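The Quiet Room in Elmont

ELMONT, Sep 6, 2018

When Selvaraj Kanagaratnam was a student, he paid for his lessons by repairing radios. Now he is 65, and his first concert film, "Songs for Hovmont," will open in November in two small theaters. It shows one evening of music by his old teacher, who wrote 478 songs and recorded very few of them.

The director, Parveen Khondokar, had never filmed musicians before. She asked for a small hall with no balcony and put the singers close to the audience. "I wanted that people hear the breathing," she told me. The hall has 10 rows of chairs, and on the night of the concert all of them were taken. 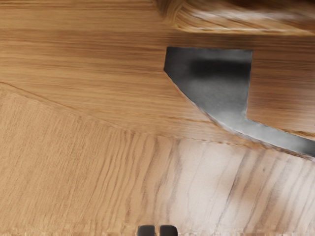
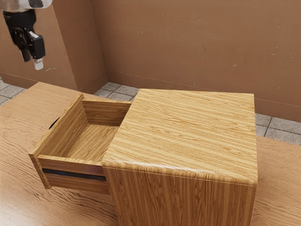 Kanagaratnam does not like to speak about the sound of the film, but his producer Tomás Lobo speaks about it with great pleasure. They made the first mix very clean, and the old man refused it. He said the voices had lost their age. For him a good recording must keep its lines, like the straight grain that runs across the top of the honey-colored cabinet, light streaks next to darker ones, and no one should polish them away. So Lobo went back to the first tapes and worked two more weeks. In the new mix we hear a chair move, and in the third song a singer coughs before her verse.

I prefer the second half of the film, where Prasanna Weerasinghe plays the violin alone for almost nine minutes. The camera stays on his left hand and does not hurry.

The album of the concert comes out on the Hirkska label on the same day as the film.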